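Hose loop on my KUKA keeps dragging over the bin
Forkeck

Bin picking in the shed at last, so stoked! But the yellow hose and cables hang in a big loop above the gripper. How do you lot route yours? 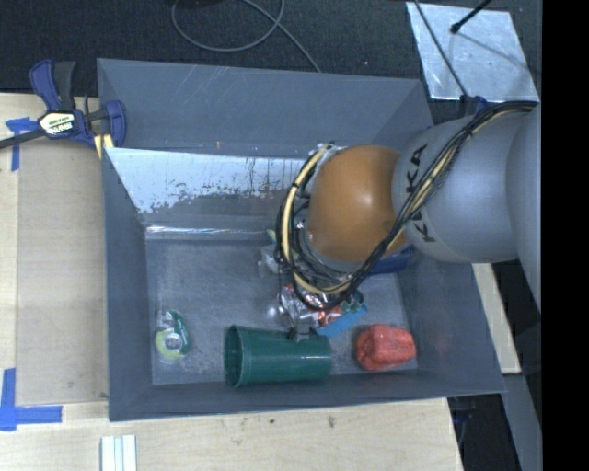 Going for the green cup, Monday arvo

Johanna Thaler
Love it! Tie the bundle further back up the arm and leave slack for the wrist. I cut almost 500 mm off mine.

Olov
Velcro, mate. Zip ties chew hoses.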